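Workroom & Bench Forum > Tables and Tops > White tabletop: live with it or cover it?

oatmeal_drawer
Posts: 11 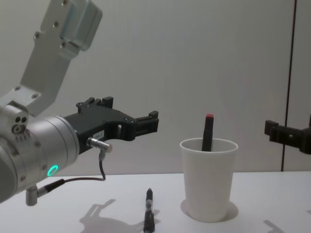
The white top, middle of the table

I picked a white table for the workroom. Everyone told me to get gray. I said white would make the place feel bigger, and now I own a table that makes the place feel like a dentist's.

Question is whether to put a mat over it or just keep wiping. I wipe it at lunch and again before I leave. The seller was Clirberg, who list the finish as "snow" and the material as nothing at all, so please don't ask me what it's made of. I've emailed them. They sent me a coupon for a stool.

Spahić
Posts: 2471

Keep wiping. A mat on a white table is a raincoat on a swimmer. You'll spend your life lifting the corner to get the crumbs out from under it.

What are you wiping it with?

oatmeal_drawer
Posts: 11

Pluvomier, the spray in the tall bottle. Smells like a lemon that went to law school.

tenpenny_nell
Posts: 2186

Stop using that until you know what the surface is. I used it twice a day on a painted top and by September I had a dull patch exactly the size of my enthusiasm. Damp cloth, drop of dish soap, second cloth to dry it.

And I disagree about the mat. Get the mat. Cut it smaller than the table so the edge isn't hanging off, and put it only where the work happens. Mine has been down for 7 years and the table under it still looks new.

Spahić
Posts: 2471

So you have a table in perfect condition that you've never seen.

tenpenny_nell
Posts: 2186

I see it when I move house.

gullwing_ted
Posts: 7

We have white tops at work and the marks that bother people are from stuff being dragged. Felt dots under anything that gets slid around, a tray for the small metal bits. Dots cost next to nothing. They do fall off and then you find them on your sock.

Also a white top shows you a dropped screw right away. I had a black one before and I'm pretty sure half a laptop is still on it.

oatmeal_drawer
Posts: 11

OK the screw thing is the first nice word anybody has said about my table and I'm going to be repeating it at work.

Nell, which mat? Does it go yellow?

tenpenny_nell
Posts: 2186

Simus, the plain gray one. Get it in gray. If you buy a white mat for a white table I'm leaving this forum.

Spahić
Posts: 2471

Buy the white one.

gullwing_ted
Posts: 7

The Simus curls at the corners when it's new fyi. Roll it backwards overnight. And test your soap on the underside of the table first, or wherever it won't show. On mine the underside turned out to be a totally different color so that told me nothing.

oatmeal_drawer
Posts: 11

Update, sort of. Switched to soap and water. Clirberg wrote back to say the top is "a durable surface." I've ordered a small gray mat and a sheet of felt dots, and if I hate the mat it can go under the coffee maker.

Spahić
Posts: 2471

It'll end up under the coffee maker. Did you use the stool coupon?

oatmeal_drawer
Posts: 11

Yes. It's also white.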